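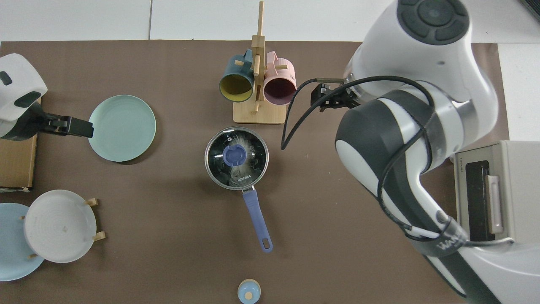

3.2 Workspace Rules for Bimanual Tabletop Collection

The rules in this section apply to every station that records two-arm kitchenware tasks. They were written after the first collection period at the Clirkton site, when operators set up their own tables and the recordings could not be compared from one station to the next. The revised set was adopted at Clirkton and Hedlund on 13 November 2024 and has been used without change for all of the data reported in Section 4. It covers the table, the objects, the arms and cables, and the conduct of an episode. Rules for labeling and storage are kept apart, in Section 3.4.

3.2.1 Table and mat

Each station has one work mat, placed before the arms are powered. The mat stays down for the whole shift. It must lie flat, and it may not be trimmed to fit around an arm base. Objects that take part in a task start on the mat. If an object leaves the mat during an episode, the operator may bring it back with the arm but not by hand. An object that has to be touched by hand ends the episode, and the episode is kept with the outcome "intervention."

We considered marking start positions on the mat with tape. Early trials at Hedlund used tape squares, and the operators placed objects well. The trained policies, however, did worse when the tape was removed, so marks of any kind are now prohibited. Start positions are instead read from a placement sheet kept beside the operator's screen. The sheet gives a region for each object and leaves its exact position within that region to the operator.

3.2.2 Objects

A layout is drawn from the station's object list. Figure 3 shows a typical one: a mug tree with two mugs hung on it, a lidded saucepan, a mint-green plate lying flat, and a white plate standing in a small wooden rack. The mix is deliberate. A flat plate has to be taken by its rim, a plate in a rack has to be lifted clear of the pegs, and a hanging mug has to come off its dowel before it can be turned. One layout then supports several tasks without a reset of the whole table.

The following rules apply to objects:

(a) Household items are used as bought. Handles, lids and knobs are not padded, sanded or painted.

(b) Brand marks stay visible. The lid in Figure 3 carries the word "KONKA" on the glass, and we did not cover it. Masking labels on some objects and not others would introduce a cue of its own.

(c) Glass lids are allowed, and reflections on them are not treated as a fault. An episode is not repeated for glare.

(d) Chipped or cracked items are withdrawn at once, including in the middle of a task. The operator notes the item number, and the replacement receives a new number even if it is the same model.

(e) Pans and mugs are empty and dry. No heat source is switched on at any station, and appliances used as props or targets are unplugged before the shift.

Rule (e) was the one most often questioned by operators, who pointed out that a pan with water in it behaves differently from an empty one. We agree. Liquids are outside the scope of this work and would need a separate risk assessment.

3.2.3 Arms and cables

Both arms begin from the same home pose, with the grippers open and clear of all objects. Neither arm may cross the midline of the mat while the other is moving on that side, except in tasks marked as handovers. Speed limits are set in the Cuvutex controller and are locked during collection. A shift lead can unlock them for maintenance only.

Cables need more care than we first gave them. In Figure 3 the black cable of the right arm runs out in a wide arc over the mat and then back along the arm. Slack of this sort is needed for the wrist to turn freely, but a loop can also catch on a pot handle or an upright post. Before each shift the operator moves both arms slowly through the limits of the task region and watches the cables the whole way. If a loop touches an object, the cable is strapped again and the check is repeated from the start. Straps go around the body of a link – never across a joint.

3.2.4 Conduct of an episode

An operator works for at most 56 minutes before a break. The emergency stop is within reach of the operator's free hand and is tested at the beginning of each shift. Only 2 people may be inside the station line during collection, and the second stays behind the operator.

A failed grasp is not a reason to stop. The operator may try again up to 5 times, and all attempts are kept. After the last attempt the episode is closed as a failure and saved with the rest. Deleting failures at the station is not permitted. In the first collection period some operators had done so in good faith, and we could no longer say how hard any given task was.

Audits were carried out by Ehsan Virk, who took no part in collection. From the full set he drew 2000 episodes and checked each against the rules above, using the recordings and the shift notes together. Where the two disagreed, the recording was taken as correct. Breaches of the cable rule could not always be judged from video alone – the cable is often hidden by the arm – and these cases were marked "undetermined." They remain in the Skelard release with that mark.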